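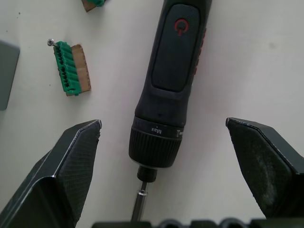

Equipment Review Meeting, December
Minutes

1. Pollix assembly kit, offer from Rakano
The Rakano quote is 835 a month on a 6-month term, with setup billed at 556. Members asked what setup covers. The offer doesn't say. Training is listed as "included" with no hours given.

The brochure claims 90 percent of small fastening jobs can be handed over to the kit. It was noted that the brochure does not define a small fastening job or say who did the count. Rakano to be asked for the test records. No decision until they arrive.

2. Fit with our work

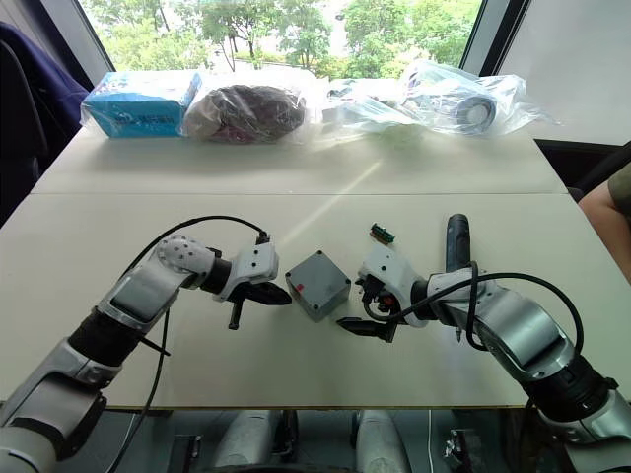 Most of our orders are short runs, and changeover time matters more to us than speed. The offer is silent on it. One member pointed out that a two-arm setup with a small gray project box between the grippers is a long way from a full Bako order. Cable wear was also raised, as each arm has a black cable looping above it. Replacement cables are not in the price list.

3. Mistusum
Second quote still not in. Chase once more, then drop.

4. Actions
Write to Rakano about setup, changeover and cables.
Ask for a trial on our own parts, unpaid.
Item 1 carried over.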